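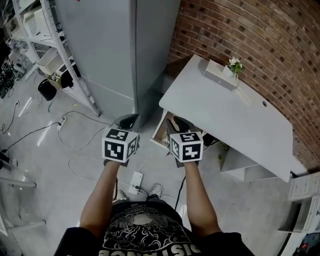
Notebook, small office, brick wall side
14 September 2025

Drawers and cables, first day

I start a new page for this room, because my notes about it are now in three different places and I could not find the one from April when I needed it. From today everything about the desk, the drawers, the tall cabinet and the rack goes here. If you change something in the room, please write it here too, also when it is a small thing.

What I wanted to do: go through the drawer under the white desk, decide what stays, and then look at the cables on the floor. I managed the first part well and the second part only a little.

The desk drawer

This is the drawer at the left end of the desk, on the side of the gray cabinet. It was very full in spring and it was full again now. I took all the things out and put them on the desk in groups, then wiped the inside with a damp cloth. The inside is light wood and it takes stains easily, so I used almost no water and left the drawer open until after lunch.

The groups were:

Pens and markers. I tried each one on the back of an old envelope. The dry ones are thrown away. The good ones are in the front of the drawer.

Paper things. Delivery notes from Gralmont, two warranty cards, the instruction sheet for the desk. The warranty cards went to the folder in the cabinet. The delivery notes older than one year I put in the paper recycling.

Keys. There was one small key with a tag that says 510. It does not open the cabinet and it does not open the drawer unit. I tried it on both, two times. I taped it inside the cabinet door with a note. If you know this key, please write under this entry.

Adapters and short cables. These should not live in this drawer at all. I moved them to the plastic bin on the middle shelf of the rack, where the other adapters already are.

The drawer does not run so smoothly for the last part when you pull it. I think the left rail is bent a little. I looked with a flashlight from below but I could not see a damage. For now, pull it slowly and with the hand in the middle of the front. I will ask Oyewole, the furniture shop, if they sell the rail separately. The article number on the instruction sheet ends with 1858.

The desktop

I want to keep the top nearly free. The small white box can stay at the far end, and the plant with the white flowers beside it. I turned the pot a half turn so the other side gets light also. The plant gets water from a cup, a little, and please not over the cable hole. The hole is near the wall and water that goes in there will go down to the cables.

The brick wall gives some dust. I notice it every time I wipe the back part of the desk, the cloth becomes red-brown. In April I wrote that we should ask about a clear sealer for the bricks. I have no answer yet, so I write it again. Until then the back of the desk needs wiping more often than the front.

Drawer unit

I opened both of the front drawers I could reach without moving things. The upper one is in order. The lower one has mixed stationery and some printed labels from Jarnomus that we do not use since we changed the label size. I did not throw them away, because maybe somebody wants them as scrap paper. If they are still there on my next entry, they go.

Rack

The white rack is stable but the load is not good. The appliance is on the top shelf and it is the heaviest thing there, at least it felt so when I lifted one side. I would prefer it lower. To do this we must first change the distance between the shelves, and the clips are hard to press. This is work for two people, so I left it.

The bin on the middle shelf is now fuller with the adapters from the drawer. I put a paper label on the front, in big letters. The black container next to the rack stays on the floor, it is easy to reach there.

Cables on the floor

Here I am less satisfied. We have one power strip by the rack and one white strip on the floor in front of the desk, and the cables make big loops on the concrete between them. It is easy to catch a foot there, mostly when you stand at the open drawer and step back.

My plan, in this order:

1. Write on a piece of tape what each plug belongs to, and put the tape near the plug.

2. Move the white strip under the desk, close to the wall.

3. Take up the extra length with hook and loop ties, not with the hard plastic ties. We cut a cable once when we opened a hard tie with a knife.

4. Only then decide if a floor cover is needed. Vestum has one in gray that would match the concrete, but I do not want to buy it before the loops are gone.

I started with step 1 and then I had no more tape. The electronics in the corner I did not touch, and I ask you also to leave them until the plugs have names.

I measured from the desk leg to the wall socket and wrote the number on a paper that I now cannot find. To measure again.

To buy

Cloth tape, white, 19 mm
Hook and loop ties, one roll
A low tray for the pens, it must fit flat in the drawer
Felt pads for the desk legs

Open points

Key 510.
Left rail of the drawer.
Sealer for the bricks.
Old labels in the drawer unit.
Rack shelves, when there are two of us.

One more thing about the cabinet: the door must be closed when the desk drawer is open, otherwise the two come very near each other at the corner. There is already a small mark on the paint of the door, low down, and I do not want a second one.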